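22nd December

Up before six because the radiator in the back room was knocking again. I bled it with the little brass key and got a cupful of black water out of it and then it went quiet. Made coffee, did not go back to bed. It was still dark and the street had not been plowed.

The choir concert is done, so this is the first morning in weeks when I have not had to think about it. My throat is sore and I am hoarse on anything above a B flat. We sang the whole program last night at the Mitholm church hall. They had put out 80 chairs and then had to bring in the benches from the side room. The Dimaculangan piece went better than it had in any rehearsal. The basses came in early on the second page, as they have done since May, but Angelica held her hand flat at them and they waited, and by the next line we were together again.

I was nervous about my own part, which is only eight bars. I had been singing it in the car all week. When it came I was thinking about whether my shoelace was undone, and then the eight bars were over and Jennylyn was squeezing my elbow. I could not say how it sounded. Rhydian told me afterward that it was in tune, and he does not say that kind of thing to be nice.

Josué drove three of us home. The heater in his car only blows on the passenger's feet, so I had warm feet and a cold face. We talked about whether to do the Spanish carols again next year. Ximena wants to drop two of them and put in something slower. I think the slow things are where we go flat. We did not settle it. She got out at the corner by the pharmacy and forgot her folder on the back seat, and Josué had to go around the block to give it to her.

After breakfast I went to the post office with the parcels. The line was out the door. I had the wrong form for the one going to Wales and had to fill it out again standing up, with a pen on a chain that did not reach. The woman at the window said it would not get there before the new year. I sent it anyway. It is only socks and a jar of the plum jam, and neither one will spoil.

Then to the store for onions, butter, brown sugar, candles, and the good flour. They were out of the good flour. I bought the other kind and a bag of clementines I had not planned on.
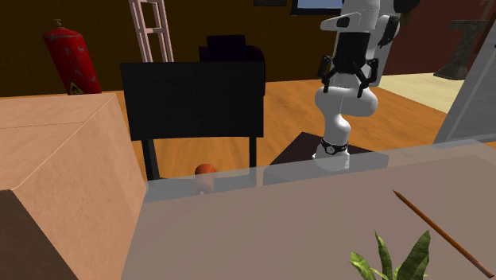
Home by noon and started the dough for the rolls. I have been using my aunt's recipe, which she wrote on the back of an electric bill. It says 500 grams of flour in one place and then "more if needed" in two others, and the handwriting gets smaller toward the bottom where she ran out of room. The cheaper flour took a lot more water out of the dough than I expected, and it was stiff. I kneaded it for a long time and let it sit on top of the refrigerator under a dish towel. It rose a little. I gave it another hour and it rose a little more.

While it was sitting I went through the music. I have kept every program since I joined, and they were in a shoebox with the rubber band gone sticky. I threw out the rubber band. I found the one from the year the power went off during the last carol and we finished it in the dark. Jennylyn had written her phone number on the back of it, which is how we became friends, because I needed a ride to the next rehearsal. I had forgotten I still had that one. I put it at the front.

I also found three library copies that should have gone back. One is the Clusitz motet we never performed. I set them by the door so I will see them when I put on my boots.

The rolls came out flat on one side where the oven is cooler. I ate two with butter standing at the counter. They taste right. I will make them again tomorrow if the store gets the flour in, and if not I will bring these.

Called Mother at four. She wanted to hear who was at the concert and what they wore, and I was not much help with the second part. She says her knee is better but she has stopped doing the exercises, so I do not know how it can be. She asked if I am coming on the early bus or the late one. I said the late one. She said the early one has better seats. I said I would think about it, and I have thought about it, and it will be the late one.

Ximena phoned in the evening about the carols. She had been writing out a new order on the back of her program and read it to me. She has the slow one in the middle now, with a loud one on each side of it. I said that might work if the altos stay awake. She laughed and said she was counting on me for that. We are going to meet after the new year and sing through it at her kitchen table, with Angelica if she is free.

Wrapped the last of the presents. Ran out of tape and finished Rhydian's with string. His is the book on hill railroads, which he may already have. The receipt is inside the cover.

Gargled with salt water twice. It is snowing again, small dry flakes, and the radiator has started up with one knock every few minutes. The key is on the windowsill. I will do it in the morning.

8 comments
2 shares
Last updated: yesterday, 10:14 pm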